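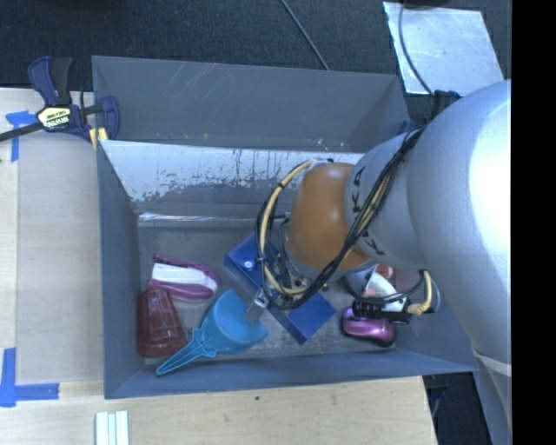
Equipment Gallery: Bin Picking, Before You Sign

Primholm Contract Packing / Planning pages / Updated 20th March

We pack mixed returns. A returned order arrives in a bin, somebody takes each item out, looks at it, and puts it where it goes. Three vendors have told us a robot arm can do the first part of that job. Maybe so. This page collects what we look at when a vendor invites us to look, with short notes on what each thing does to a budget. It was put together for the people at our two sites who will have to vote on the spending request in April, and it's open to anybody else who wants to read it.

I should say where I stand. I have been through one automation purchase at Primholm already, the carton erector, and I'm still sore about it. It took four quarters longer to pay for itself than the brochure said. Fabrice Perrin, who runs the returns floor, is more hopeful than I am, and a few of his comments are included so you don't only hear from me.

Notes follow in the order we'd spend the money.

The arm

Every quote starts here, and it's the line the salesperson is most relaxed about. The arm is a known product with a known price and a long record. Used ones can be had. If your whole argument with a vendor is about the price of the arm, you are arguing about the wrong line.

The gripper

A flat metal finger is fine for a box. Ask what it does with a plastic cup lying on its side, or a scoop with a wide round bowl and a skinny ribbed handle. Then ask to watch. We would want the gripper quoted separately, with the price of replacement fingers written down, and a second gripper type priced as an option even if we never order it.

Fabrice's comment: "People change their grip without thinking. I'd like to know how many grips we're paying for."

The cables

I look at these first now. A bundle that runs down the outside of the arm and loops under the wrist joint will rub and pull on something sooner or later. Black ties are a normal way to hold a cable together, and I have nothing against them on a bench. On a production line I want to see a proper cable package with a part number, and I want to know how long we're down when it's replaced. Hutchins quoted the cable package as "included." Kesent didn't mention it until we asked. Neither could give us a swap time.

The bin

Cheap, so it gets left off. Look at the back wall of any bin that has been worked in for a while: scratches, worn coating, scuffs across the floor. Wear like that costs nothing when a person is doing the picking. It may cost something when a camera has to tell an item apart from a worn gray surface, and I'd like the vendor to say so one way or the other, in writing. Our own bins are in worse shape than the ones we've been shown. Budget for new ones, and budget for them again.

Shiny strips and bright spots

Related to the last note. A thin strip of bare shine along the bottom of a bin is the sort of thing a vision system can get confused by, and so is a glossy item. Ask whether lighting is in the quote. One of ours had a lighting allowance that wouldn't have covered the brackets.

How the bin is held down

A bar clamp on the rim of the bin is a perfectly good answer in a test area. We own a drawer full of them. It is no answer at all on a floor where bins change over all day long. The real version is a fixture with locators and a way to get the full bin out and the next one in, and that fixture has to be designed, made, installed, and paid for. It was missing from two of our three quotes. When we asked for it to be added, one quote went up by 14 percent.

Tape on the table

Blue tape marks where things go when the layout is still being settled. I like tape. It's honest about being temporary. What I don't like is a quote with a fixed delivery date based on a layout that's still in tape. Ask for a drawing, dated, with the bin position on it, and tie a payment to that drawing.

The items

I spent the most time on this one. A demo bin with a blue box, a scoop, a red cup, a computer mouse and a few other things is a decent spread of shapes, and I'd sooner watch that than a bin of identical cartons. But look at how much room there is between them. Our bins come in full. Things sit on top of other things, in bags, with a loose charger cord wrapped around the lot. Ask the vendor to pick from a bin you packed yourself, on the day, without sending the list ahead.

We did this with Hutchins. They were good sports about it. We brought 28 items and asked them to leave the demo set in its box. I won't publish the result because it was one afternoon and they hadn't tuned anything, but I will say the conversation about cycle time changed afterward.

Dark, clear and shiny things

See-through plastic deserves its own line. A translucent cup is easy for a hand and may be hard for a depth camera. About a third of what comes back to us is clear, glossy or in a clear bag. Find out your own share before you talk to anyone, or you'll be given somebody else's.

The reach

Stand where the arm will stand. An arm coming in from one side has to get to the far corner of the bin, down against the wall, and out again with something in its grip. Have the vendor pick from every corner. If an item right up against a wall gets nudged to the middle by a helpful engineer, write that down and add the engineer to your labor cost.

The floor space

The drawing shows the arm and the bin. Then come the cabinet, the fence or the scanners, the place where full bins wait, and room for a person to get in behind it all with a toolbox. Our measured space is 57 inches at the narrow end, between a column and the pallet racking. Only Kesent asked for that measurement before quoting. It didn't make their price any better, but it did make me trust their drawing.

The person standing next to it

No quote has this line. Something gets dropped, or two things come up together, and somebody has to deal with it. Fabrice thinks one person could look after two cells. I think it's one person per cell for the first year, and I've put it in the request that way. If he's right, we'll have money left over and he can remind me.

Software and the yearly fee

Read this one slowly. The Aleo package that Kesent offers is charged by the year, and the first year is in the purchase price. That makes the first year look wonderful. Ask what still works if you stop paying. We got one answer by phone and a different one by email, and the request won't go forward until we have a single answer in the contract.

Spares

A finger set, a cable package, one camera, one of whatever connector sticks out to the side of the wrist where it can be knocked. Price them all, and find out who stocks them. A part that's cheap and far away can be an expensive part.

The acceptance test

Write it yourself. The vendor's version will count a successful pick as anything that left the bin. Ours counts an item that arrived where it was supposed to go, undamaged, with nothing else attached. Use your own bins, your own items, and a normal working shift. Hold back enough of the payment that both sides care how it comes out.

What we're asking for in April

A rental, and no purchase. One cell, at the north site, with the fixture and the lighting built properly, and our own people trained to run it. Hutchins has offered terms. Kesent says it doesn't rent but "could look at something," and I have heard that sentence before. The third vendor has stopped replying to emails, so I've left the name off.

If the rental numbers are good I'll sign the purchase request myself, and Fabrice can have that one framed.

Questions we've been sent about this page

Do you think robots can't do this work? I think some of them can do some of it. I want to know how much of ours, at what price, before the money is gone.

Can you share the quotes? No, they were given to us in confidence. The percentages and measurements above are as far as I can go.

Is the acceptance test available? Yes. Ask the planning office for the returns test sheet. Change the item list to your own before you use it, and please don't send a copy to the vendor ahead of the visit.

Will more be added? If the request is approved, notes from the rental will go at the bottom of this page, including the bad weeks.

Back to Planning pages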